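Workers at a Hustico packing plant filed a civil rights complaint against the company this week, saying supervisors took away prayer breaks that had been allowed on the evening shift for years.

The complaint, filed in county court on Friday, names 12 current and former employees. It asks a judge to restore the breaks and to order back pay for four people who were sent home or let go after they left the line to pray.

Sawsan Srour, one of the four, worked at the plant in Kanaan for six years. She said Muslim employees on the evening shift used to step away in pairs for a few minutes at sunset, with a coworker covering each spot.

"We worked it out between ourselves and the line kept moving," Srour said. "Then one night there was a paper on the wall by the time clock and it was over."

According to the complaint, the notice went up in June, shortly after a new shift manager started. It told employees that any break outside the scheduled meal period would count as an unexcused absence. Three such absences could lead to dismissal.

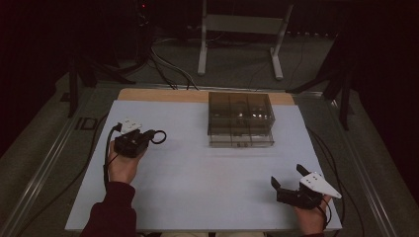

The plant employs 800 people across three shifts. The complaint says 149 of them signed a petition asking for the old arrangement back, including many who are not Muslim. Zaid Mansour, who handed the petition to the front office, said he was told it would be reviewed and never got an answer.

Naheed Ghauri, the attorney for the workers, said federal law requires employers to make room for religious practice unless doing so would place a substantial burden on the business.

"The company had this in place and it was working," Ghauri said. "They will have to explain to a judge what changed."

Hustico denied the claims in a written statement. Spokeswoman Liesbeth Stevens said the break policy applies to everyone on the floor and was put in writing to keep staffing even from shift to shift.

"We respect the beliefs of all our employees," the statement said. "Requests for accommodation are looked at one by one." Stevens would not say how many requests the company has approved – or whether it has approved any – citing employee privacy.

A second Hustico plant, in Drallel, still allows short prayer breaks, according to the complaint.

The company has 16 days left to file its response. A first hearing has not been scheduled.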